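Teaching a suturing robot by remote control
14 April 2023

The surgical robotics program at Mudier has released the first part of its suturing collection, a set of recordings in which trained operators guide two robotic instruments through the closing of short incisions. The release contains 1492 complete stitches. Lutfa Thambiah, who leads the demonstration work, spoke with us about how the recordings are made and what the program expects to learn from them.

Operators sit at a console built by Cluteck and move a pair of hand controls. The instruments follow at a reduced scale, and every movement is stored together with the views from the cameras. Thambiah described the method as slow by design. "We ask people to suture the way they would teach a new resident," she said. "A fast surgeon skips small motions that the software needs to see."

The program began by moving the instruments by hand, with the motors relaxed. That approach was dropped after one season. According to Thambiah, the operator's own fingers blocked the cameras, and the force of a hand on the arm left marks in the data that were hard to remove. Remote control took longer to learn - most operators needed 35 practice sessions before their work was accepted - but the recordings were cleaner.

Not every recording is a success, and Thambiah considers this a strength. Of the 2237 stitches attempted, those left out of the main release are held in a separate archive named Wijesinghe, where dropped needles and torn edges are labeled by hand. "A model that has only seen good stitches does not know what to do when the thread slips," she said. "We want it to have seen a person recover."

Asked where the present software falls short, she pointed to thread. A needle is stiff and its position can be estimated well, while thread bends, crosses itself and lies wherever it was last dropped. The Dirkura model, trained on the collection, now places a single stitch under supervision but does not yet tie a knot that the team would accept. A second release, planned for June, will include more knot tying by operators with different levels of training.

Thambiah gives new operators the same advice at their first session, which is to look at the whole work area before closing the jaws on anything. A view from the wrist camera explains her concern. The longer incision at left is closed with four green sutures, while the short one ahead of the open black jaws has a single stitch, with a fine dark thread trailing from it across the tissue. Another dark thread lies loose toward the upper right. "A person sorts out which thread matters without thinking about it," she said. "The software has to be shown, and it has to be shown many times." 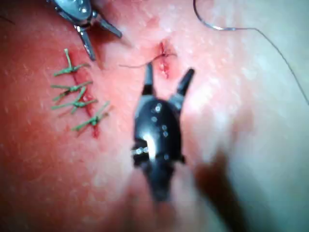
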